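Notes for week 8 – how to read a lease before you sign it
Walid Karam
February

I rented for years before I read one of these things all the way through, so don't feel bad if you've never done it either. Tonight we're using the Staveck lease, the one I passed around on Sunday (bring your copy back, I only made 41 of them and the copier hates me). It's long and it's dull, but the parts that cost people money are mostly on the first two pages and the very last one.

Start with the names. Everybody who's going to live there should be listed, spelled right, and the owner should be listed too, with an address where you can send mail. Then go to the dates. Circle the day it starts and the day it ends, and look for the word "renew" – if the lease renews by itself, you need to know how early you have to speak up. 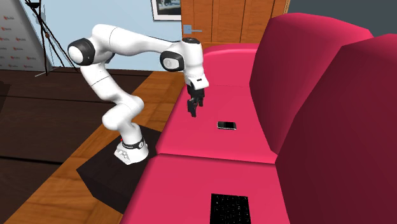

What happens if my roommate stops paying?

Look for the words "jointly and severally." If they're in there, the owner can usually come to you for the whole rent, your roommate's half included, and it's then up to you to get that money back. Ask about separate leases before you sign, while you still have some pull.

Okay, money. In our sample the rent and the deposit add up to 2,806 dollars at move-in, plus a cleaning fee of 186 that's tucked into a paragraph on pets! I missed it the first time I read it. Go through with a highlighter and mark every dollar sign, wherever it turns up, and write the total on the front page. Then ask which parts you get back when you leave and what the deadline is for returning them, because that differs from state to state and the lease may just say "as required by law." 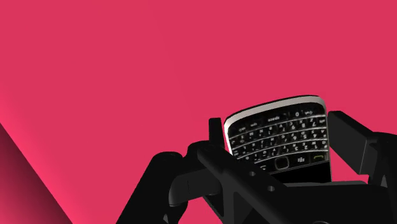
Late fees come next. Some leases give you a few days of grace and some don't, and a "daily" fee adds up a lot faster than a flat one. Try it on paper with a rent check that's a week late.

For next time, read the repairs section and underline anything you'd have to pay for yourself.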